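Mar 8, 2022

The woman who runs the evening reading class in Parnby has heard a lot of promises about adult literacy, and she doesn't believe many of them. The latest comes from Sevum, a course that says it can get a grown-up beginner reading in 12 weeks.

"Reading what?" she asked me. "A bus timetable? A letter from the landlord? They never say."

She has taught for years in a room over the Gezer bakery, two nights a week. Sevum's brochure claims that of 1000 learners, 982 finished "with confidence." She pulled it out of a drawer and tapped the number with her pen.

"Who asked them? When? I've had people tell me they were confident and then hand me a form to fill in for them."

I put it to her that a short course might at least get people through the door. She shrugged. Some of her own students stay for up to three years, she said, and a few leave after one night and come back much later. She doesn't chase them.

She was no kinder about her own methods. Flash cards bore people, she said, and the workbooks are written for children — "all ducks and kites." She still starts with the alphabet on a board, mostly out of habit.

Will she try the Sevum course in April? "I'll read it. I'm not paying for it." 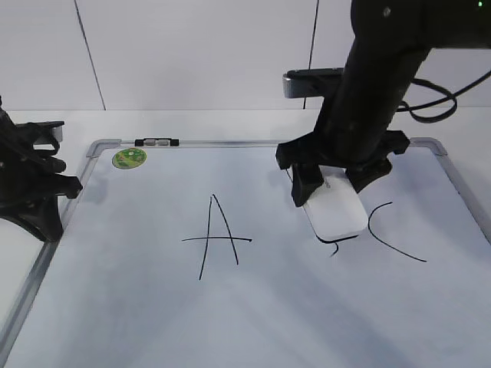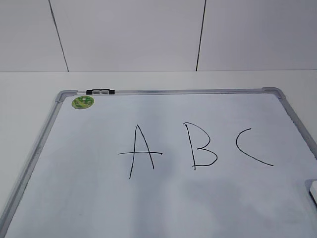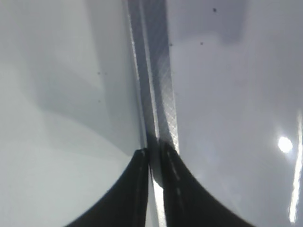

Letters on a whiteboard, second picture.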